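Kustmont Patient Record Access: Your Questions

Print this page | E-mail this page

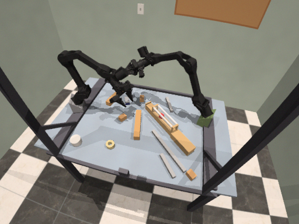 Asking to see your own medical record is one of the most useful things you can do for your health, and we love helping people do it! The patient access desk at Kustmont Health handles requests for all our clinics, including Surier and Marino. Most of them are simple. The harder ones need two offices to meet in the middle, like the pair of black arms reaching in over the blue tabletop, because your clinic holds the visit notes and the billing office holds the claims. You still fill out just one form, and we do the running back and forth.

Who can ask for a record?

You can, if you're 18 or older and the record is yours. Parents and legal guardians can ask for a child's record in most cases. If you're looking after an adult relative, bring the signed health care proxy or court order with you. A family member without paperwork can still pick up copies for you, as long as you name that person on the form.

What will I get?

Visit notes, lab results, imaging reports, medication lists, vaccine history and letters between your doctors. You can ask for all of it or just one visit. Please do tell us what you're after! A full record can run to 874 pages (that's our longest so far), and if you only want last spring's blood work we can have it to you much sooner.

What does it cost?

Reading your record through the online portal is free. So is sending it to another doctor. Paper copies are free up to 200 pages, and after that we charge for the printing and postage. We'll always call with the price before we print anything.

How long does it take?

Portal requests usually go through in 4 business days. Paper takes longer, and records from the old Trornano system take longest of all, as those are on microfilm and have to be scanned by hand. January is our busiest month, so if you need something for a new insurer, try to get in before the holidays.

I found a mistake. Can I get it fixed?

Yes, and please speak up! Wrong allergies, an old address, a surgery you never had: we want to know. Fill out the amendment form, mark the page, and say what it should read. Your doctor reviews it and writes back. If the doctor disagrees, you can add your own statement, and it stays with the record from then on. We handled 165 amendment requests last year and many were a one-line correction.

Can I find out who has looked at my record?

You can ask for an access report, which lists disclosures made outside your regular care. Čestmír Sokol in the privacy office puts these together and is very happy to go through one with you by phone.

What if my request is turned down?

You'll get a letter with the reason and the steps for a review. Some psychotherapy notes are kept separately and aren't released. For most other refusals you can ask for a second look by a clinician who had no part in the first decision. Write to Rhona Halliday, patient access manager, at the Surier clinic, and include a copy of the letter.

Do I need an appointment?

No. Walk in at any clinic front desk before 4:30 p.m. with a photo ID.

Print this page | E-mail this page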